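**Manipulation group: results from the February runs**

The Derkby lab has finished its first full comparison of two ways of training the five-finger hand to put screwdrivers back in a stand. Mwangi Nzioka and Parveen Rizvi ran the work, and the write-up is on the shared drive under Fluda, the project name.

The question was simple. When a person teleoperates the arm to record training examples, should the table be kept clear except for the tools, or should it be left cluttered? Most of our older recordings were made on a clear table because they are quicker to reset. Dorin Bucur suspected this was hurting us later, when the arm was moved to a working bench and began hesitating over objects it had never been shown.

Both training sets came to 3,690 recordings, made by the same operators with the same arm. One set used a clear table. In the other, the operators put out trays, boxes, cables and bags of parts, and changed the layout after every 16 recordings. The policy itself was the same in both cases, with the same settings and the same training time. Each version then got 105 attempts on a cluttered table with layouts that neither had seen.

The policy trained on the cluttered set did better. It placed the screwdriver more often and needed fewer second tries at the grasp. The clear-table policy usually got as far as the handle, then closed the fingers too early or drifted toward a nearby object of similar color. It was still slightly faster on a clear table, so there is some cost.

Two problems remain for both versions. The first is the hole itself. If the shaft meets the rim, the hand tends to push harder when it should back off and try again. The second is crowding: with a handle close on either side, the fingertips catch on the neighbor. Caroline Nzioka is adding fingertip force readings to the inputs, which should help with the first. We don't have a plan for the second yet.

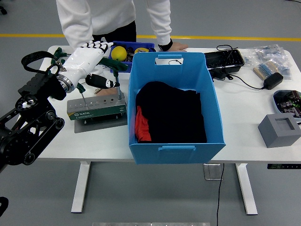

*The hand over the screwdriver stand, with trays and a storage box sharing the table.*

The next round moves to the Koech bench, which is lower and has different lighting. Mwanahawa Kashindye is setting up the layouts and would like more small objects to put on it, especially anything with a cable attached. Leave them on the shelf by the Gadness door with your name on them if you want them back.

Layout sheets and the scoring rules are in the same folder as the write-up.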